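Como organizar pauzinhos, espetos e colheres num porta-talheres de dois compartimentos

Publicado em 24 de fevereiro de 2023 — secção Cozinha, Garnstead

Este procedimento aplica-se a porta-talheres verticais de plástico, com furos na parte frontal e base separada. Tempo previsto: 20 minutos, sem contar a secagem.

Material necessário: porta-talheres com base, pano seco, escova fina, uma superfície plana coberta com toalha.

1. Triagem

Retire todas as peças e separe-as por material: madeira e bambu de um lado, plástico do outro. Os espetos de bambu ficam à parte. São mais finos do que os pauzinhos e passam por furos que retêm o resto. Um caixote de ripas baixo serve para os manter de pé durante a triagem. Verifique cada vara ao longo de todo o comprimento e rejeite as que tenham farpas ou fissuras.
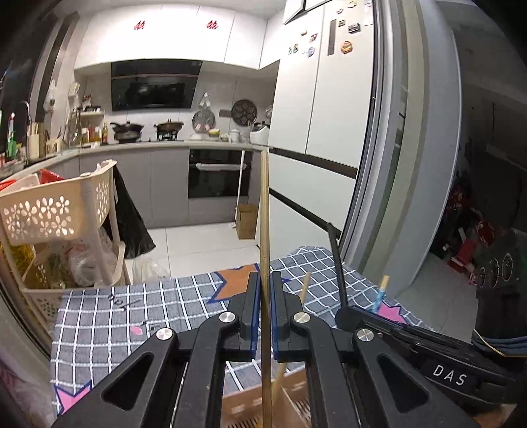 Irine observa que as varas de madeira compridas tombam o porta-talheres quando ficam todas do mesmo lado, e que prefere cortá-las antes de as guardar. O corte é aceitável, desde que a ponta seja lixada. Sem corte, distribua-as pelos dois compartimentos.

2. Limpeza do recipiente

Separe o corpo da base. Passe a escova pelos furos, de dentro para fora, e lave a base com água morna e detergente neutro. A etiqueta com código de barras pode ficar; se a quiser remover, faça-o antes da lavagem. Volte a montar só depois de ambas as partes estarem secas — a água retida entre o corpo e a base mancha o plástico claro.

3. Colocação das colheres

As colheres entram com o cabo para baixo e a concha para cima. Segure-as pela haste, logo abaixo da concha, e desça-as na vertical. Se houver várias, reparta-as pelos compartimentos. As peças que ainda não entraram podem esperar deitadas sobre a toalha, junto à base.

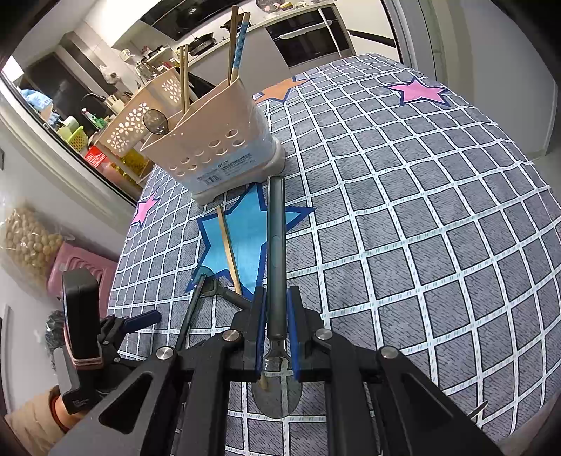 4. Colocação dos pauzinhos

Forme os pares antes de os introduzir. Os modelos com padrão devem ficar junto à parede exterior, onde se identificam com mais facilidade; os de madeira lisa preenchem o espaço restante. Não force: o conjunto deve sair com uma só mão, sem levantar o recipiente. Os utensílios de cabo mais grosso ficam ao centro, com as conchas das colheres viradas para a frente.
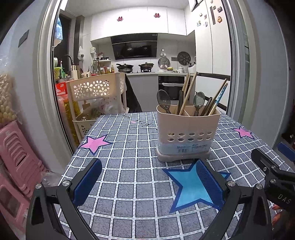 5. Verificação e manutenção

Empurre ligeiramente o topo do conjunto. Se a base levantar, transfira peças para o lado oposto. Despeje a água da base sempre que guardar talheres lavados há pouco. A revisão completa da madeira faz-se uma vez por ano, em junho no nosso caso, e os pares incompletos saem nessa altura.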